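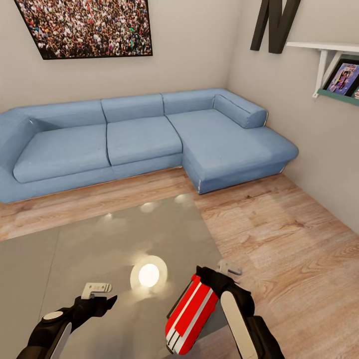 Fourth month of collecting demos in simulated living rooms, and I have developed strong feelings about furniture that doesn't exist. A thread.

1/ The job, for new followers: I steer two arms through a task, the software records every joint and every view, and a model later tries to learn from what I did. The model has no idea what a living room is. Some mornings neither do I.

2/ We needed more than 400 good episodes by the end of July. "Good" was left for us to define, and this took longer than the first batch of episodes.

3/ Wolfram's definition: the task got done. Dehua's definition: the task got done in a way you'd want copied. These sound close. They are a whole afternoon apart, and I was there for all of it.

4/ Case in point. My early episodes all have a tiny pause before each grasp. I was checking my depth. The model learned the pause. It did not learn to check its depth. It just stopped over the object, looking thoughtful, and then missed.

5/ So we threw those out. Goodbye to my first 200. I would like it noted that I was very consistent.

6/ Glass tables deserve their own post. The tabletop in this room is gray and see-through and it reflects the ceiling lights, so there's a big glowing disk sitting right between the grippers. I know it's a reflection. Try telling that to a policy trained on matte desks.

7/ Our last checkpoint went for a bright spot on the glass. Twice. Very gently, good approach angle, lovely wrist. Closed on nothing and lifted it with great care.

8/ Wolfram wanted to turn reflections off in the renderer. Dehua asked whether he planned to turn them off in people's homes too. Reflections stayed on.

9/ Things I've stopped seeing after this many hours: the powder-blue sectional, the giant letter N on the wall, the picture of a huge crowd over the sofa. I used to imagine they were all watching me work. Then one day I noticed the picture was a bit crooked and had to go for a walk.

10/ We shuffle the rooms for exactly that reason. Same task, new layout, new lighting. If every episode has the blue sofa behind it, the model may decide the blue sofa is part of the job. Dravmont, our first project, had one wall color all the way through. Change the paint and it forgot how to pick up a cup.

11/ Question from a reply: why not script the demos? We did try. Farkus is our scripted collector and it makes beautiful data, smooth as butter, same path every time. Train on it alone and the model is perfect until something is an inch off. Then it has never seen a bad day in its life and falls apart.

12/ Humans, on the other hand, supply bad days free of charge. I drift, I overshoot, I come back. Those recoveries turned out to be the most useful part of the whole set. Dehua now asks me to start some episodes from an awkward pose on purpose -- I told her I'd been doing that for months.

13/ Current mix is 300 from people and the rest from Farkus. No deep theory behind the split. Wolfram's wrists gave out and mine were close behind.

14/ Boring advice if you're starting your own set: write the label while you still remember the episode. I have a stretch of notes that say "weird one" and nothing else. They are all weird. I have watched them back and I agree with every label.

15/ Also, keep the failures in a separate folder. We mixed ours in by mistake once and got a model that dropped things with real confidence.

16/ Next up is two-handed passing, left gripper to right. I've tried it 3 times so far. Notes for all of them: "weird one." Back to the glass table after lunch.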